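Workshop notebook, May, bench by the wall

Play breakfast set, second round of checks

Grustska's carton turned up at 9:40 with the tape already lifting at one corner. Everything inside accounted for, plus a packing slip for somebody else's garden hose. Filed the slip under weather.

Put the kitchen scale on the side shelf and let it settle. It read 2 grams with nothing on it, then zero, then 2 again. Took the battery out, put it back, got zero and stopped asking questions. The full food set came to 417 grams in its bag. The Lisine sheet says 431. Weighed it again without the bag, which made matters worse, as anyone could have guessed. Either Lisine weighed theirs with the leaflet or ours has been on a diet. Have written to ask.

Laid things out on the tiled top in the afternoon, toast and eggs on the blue-gray plates, fruit back by the wall, foam cubes in between. The cubes are from the Odix sample bag and have no business at breakfast, but I want to see whether a child would sort by color or just serve the green one as a side dish. My money is on the side dish.

Notes on the food as it sits:

The toast is the best of it. The darker crust does a lot of work and I would leave it alone. The eggs are fine, the browning at the edges of the whites is a nice touch, and I got hungry twice, which I am counting as a pass. The apple has red over yellow and its own leaves, so it looks a bit overdressed next to the mandarin. Sobczak's old set had a plain apple and it never bothered me. Leave it.

Plates: same color throughout, good. I had asked for a cream one in the last order and am now glad the request was ignored. Cream on these pale peach tiles would vanish.
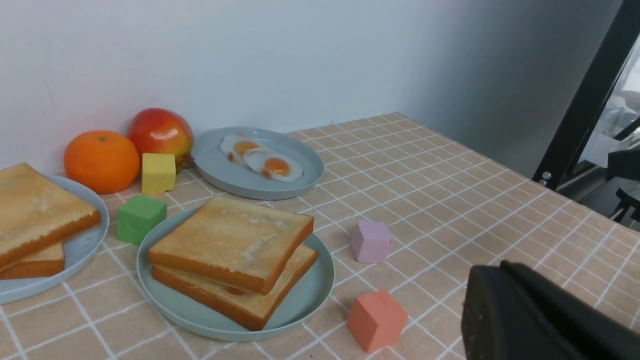 Still to do

Wipe test on the plates, 200 passes with the damp cloth. Whoever does it gets to pick the radio station.

Ask Odix if the cubes come in a firmer foam. The soft edges are pleasant but I doubt they'd survive a determined chewer.

Find out what Lisine's 431 includes. Do not change our sheet until they answer – last time we changed it first and then had to change it back in pen.

Sobczak's box goes back on the top shelf, lid on this time.

Scale needs a new battery. Have put this on the list, where it joins the other battery.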